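Monomum releases Cluken 2 with new grasp planner

Monomum has released version 2 of Cluken, its software for planning and checking grasps on soft or awkwardly shaped objects. The update came out in March and is free to existing licence holders.

The main change is in how the planner picks a grip point. Earlier versions fitted a box around each object and aimed for the middle, a method that struggled with anything curved or heavier at one end. Cluken 2 estimates an outline from the wrist camera and scores several possible grips before the fingers close. It then keeps checking the view during the lift and can lower the object again if it starts to turn.

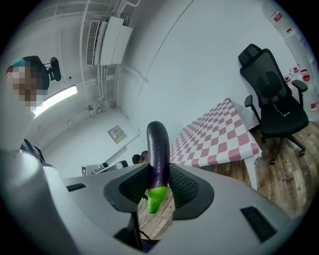 Vegetables made up much of the test set. Sherif Lamrani, who leads the planning work at the company's Urach office, said long, smooth shapes had caused the most trouble.

"The old planner treated an aubergine much like a bottle," he said. "It would take hold in a sensible place and then have no idea the thing was swinging."

Monomum ran 1,000 trial grasps with the old planner and 1,000 with the new one, using the same objects. The old version completed 388 without a second attempt and the new one 622. Most of the remaining failures came from glare on shiny skins, which still upsets the outline step — a fix is planned for the next release.

Milan Van Loon of Hoekstra, a packing firm that tried an early build, said set-up was quicker than before but the log viewer was still slow with long recordings.

Settings files from version 1 will need converting. A script for this is included in the download.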